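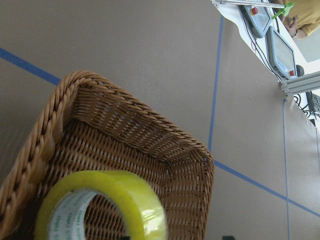

*Wrist camera view of the wicker basket with the tape roll.*

Apr 13, 2019

This entry records the comparison of two parallel grippers carried out at the Sasovow bench, and it follows the note on controllers published in January. The two units under review are the Wulholm, which has been in service here for some time, and the Stika, which was received on loan. Both were driven by the same Degefa controller, with the same speed limits and the same closing force, so that differences in the results could be assigned to the fingers and their mounting.

The task was a plain transfer between two baskets. A roll of packing tape was to be lifted from the wicker basket and released in the yellow one, and the toy items were to travel the other way. I selected the tape roll as the principal test object for two reasons. Its outer face is glossy, which is hard on depth estimates, and it may be held either across its full width or by one wall, with a finger placed through the core. The second grasp is the better one in most positions. It does, however, require that the fingertip be narrow enough to enter the core without pushing the roll away.

The Stika tips are narrower, and they performed well on this point. The Wulholm tips are broad and padded. They held the roll firmly once closed, but the approach had to be corrected by the operator more often than I would consider acceptable for long sessions.
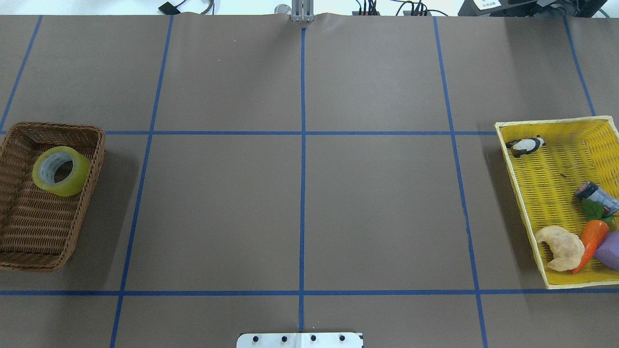
Start positions were assigned according to the blue tape lines, and the middle cells were reserved for the transfer path. Each gripper completed 38 transfers under this arrangement. Larysa Symonenko kept the written log and also reviewed the recordings, which came to 2,554 still frames after the idle periods had been removed. Her log lists 7 failed grasps for the Wulholm and 2 for the Stika. I do not regard the difference as settled. Most of the Wulholm failures concerned the toy croissant, whose curved shape suits a narrow tip, and a different selection of objects might well have favored the broader pads.

The toy carrot gave little trouble to either unit, provided that the fingers closed across its thick end.

A separate remark is required on the wrist camera. The head view is sufficient for choosing a basket and planning the path, but it is of limited use in the last part of the descent, when the gripper itself blocks the target. The wrist view is then the only reliable one.

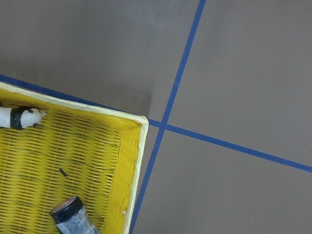
Basket rims deserve more attention than they usually receive in reports of this kind. An item lying against a side wall cannot be grasped squarely unless the wrist is turned so that one finger passes between the item and the wall. The Wulholm housing is wide, and on several attempts it touched the rim before the fingers had reached the proper depth. The Degefa controller stopped the arm correctly in each case. The restart procedure is slow, however, and the operator must confirm it twice on the pendant.

The open weave of the yellow basket also affected the segmentation software, which at times reported small marks on the basket floor as objects. A minimum size filter removed nearly all of these reports. The value now in use is recorded in the Sasovow settings file.

For the present, the Stika will remain on the arm and the Wulholm will be kept for heavier items. A set of narrow tips for the Wulholm has been requested, and the same transfers will be repeated when they have been fitted.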